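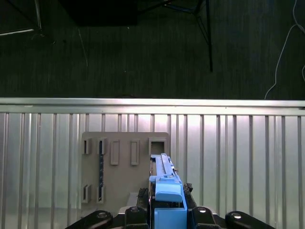

Sneha Dwivedi replied that the board should be approved for bench use only after every holder has been given a written purpose.

She continued: "The department has no objection to the corrugated panel as a mounting surface. It does object to holders being assigned by habit. The square opening at the right end of the top row is one case. Two technicians at Fadthorpe gave me two different answers when I asked what belongs in it. Please settle this before the procedure is issued."

fastside_bench
Posted 2020-04-29
Thank you for the comments. The narrow slots are to be used for strip-shaped parts, held upright between an upper and a lower slot, as with the dark blue one on the board now. The two tall closed frames are not yet assigned. I propose that the square opening be left unassigned as well until the parts list is final.

records_dixit
I cannot support leaving three holders unassigned. Our experience at Dixit is that an unassigned holder fills up with screws within a month. Either assign them or take them off the board.

fastside_bench
Removing them would mean making a new board. The present one was approved in January under work order 932, and I would prefer not to reopen that order over a question of labels.

records_dixit
The question is one of control, and labels are part of it. Please record my objection.

Sneha Dwivedi
Recorded. A temporary label reading "Reserved" will be acceptable for the present. Could we now turn to the drives? The draft procedure says only "insert drive and caddy." New staff will need more than that.

fastside_bench
Agreed. The revised wording is given here for review. The drive is to be seated in its caddy before it is brought to the chassis. On the units we service, the caddy is black with bright blue tabs, and the tabs should be checked for cracks. The drive and caddy are then offered to the light gray front of the chassis and slid in without force. If there is resistance, the caddy is withdrawn and the tabs are checked again.

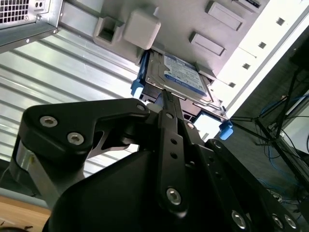

Drive labels and the register

sedis_stores
Stores requests one addition. The drive label must be copied into the register before insertion. Last quarter we held 1271 entries, and some 40 had no drive number because the drive was already installed when the form was filled out.

records_dixit
Supported. I would also ask that the technician sign the entry.

fastside_bench
I have no difficulty with the number. A signature for each drive will slow the bench considerably, and the shift sheet is already signed.

records_dixit
The shift sheet does not show who handled which drive.

Sneha Dwivedi
Initials in the register will be sufficient. Fastside is asked to post the revised draft in this thread, with the "Reserved" labels shown in the holder list. Stores should confirm whether the register has a free column for initials.

sedis_stores
It does. The remarks column can be divided.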